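Materiales | Limpieza y superficies

La esponja como medio poroso: por qué se degrada antes de lo que parece

Una esponja de cocina de poliuretano es, en términos de volumen, sobre todo aire. La fracción sólida forma una red de nervios conectados entre sí y el resto lo ocupan celdas abiertas por las que circula el agua. De esa geometría dependen la capacidad de absorción, la velocidad de drenaje y la facilidad con que el material retiene grasa.

Rokeya Howlader dirige el laboratorio de espumas de Debnath, una empresa de ensayos con sede en Binddale, y lleva 20 años midiendo materiales celulares. Su grupo trabaja con tres familias: celulosa regenerada, poliuretano de base poliéster y poliuretano de base poliéter. Las tres se venden en el mismo lineal y a menudo con el mismo color, lo que explica buena parte de las quejas que recibe el fabricante.

Absorción y retención

La celulosa es hidrófila. El agua penetra en la pared de la celda, la hincha y reblandece el conjunto. Al secarse, el material se contrae y endurece. El poliuretano, en cambio, apenas absorbe en la pared: aloja el agua en los huecos por capilaridad y la cede al comprimirlo.

El ensayo habitual de Debnath consiste en sumergir la probeta, dejarla escurrir sobre una rejilla durante 4 minutos y pesarla. Después se comprime hasta la mitad de su espesor y se vuelve a pesar. La diferencia entre ambos valores indica el agua disponible; lo que queda tras la compresión es agua retenida, la que interesa al microbiólogo.

«Un poro fino absorbe con más fuerza y suelta peor», resume Howlader. En la práctica, una esponja de celda pequeña deja la encimera más seca y tarda más en secarse ella misma.

La capa abrasiva

El estropajo adherido a la base suele ser un no tejido de fibra sintética, ligado con resina y cargado con partículas minerales. La dureza de la carga determina qué superficies tolera. El óxido de aluminio raya el vidrio y muchos esmaltes; el talco y el carbonato cálcico, bastante más blandos, se reservan para los productos anunciados como antirrayado.

El color no está normalizado. Existe la costumbre comercial de asociar el verde oscuro a la abrasión fuerte y el azul o el blanco a la suave, pero ninguna norma obliga a respetarla. Conviene leer el envase y probar en una zona oculta.

El punto débil es la unión. En los ensayos de flexión repetida de Terthorpe, el laboratorio que colabora con Debnath, las probetas pegadas con adhesivo en frío empezaron a separarse por las esquinas a los 200 ciclos. Las laminadas a la llama resistieron más, a costa de una franja rígida en la interfase que dificulta el drenaje.

Secado y almacenamiento

La carga bacteriana de una esponja depende menos de su composición que del tiempo que permanece húmeda. Iresha Howlader, microbióloga en Skillalthorpe, recomienda apoyarla de canto, con ambas caras expuestas al aire, y separada de las demás. En una cocina ventilada, una pieza de poliuretano escurrida a mano pierde la mayor parte del agua en 8 horas; tumbada sobre una superficie lisa, la cara inferior sigue húmeda a la mañana siguiente.

Para el repuesto seco la posición es indiferente. Basta una balda alejada del fregadero y de la luz directa, que amarillea el poliuretano y vuelve quebradizos los nervios.
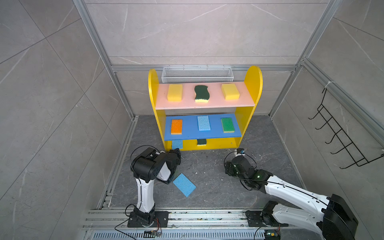
Cuándo sustituirla

El criterio del calendario es cómodo y poco preciso. Howlader propone tres comprobaciones: que recupere el espesor tras comprimirla, que no desprenda partículas y que no huela una vez seca. Si falla una, se retira.

Comentarios

marisa_t: Las de celulosa se me quedan como una piedra. ¿Se estropean por secarse del todo?

Julián: No, al mojarlas vuelven a su tamaño. Yo las uso así desde hace más de 20 años.

p.ordás: Falta hablar de las juntas de silicona. El estropajo verde me las dejó mates.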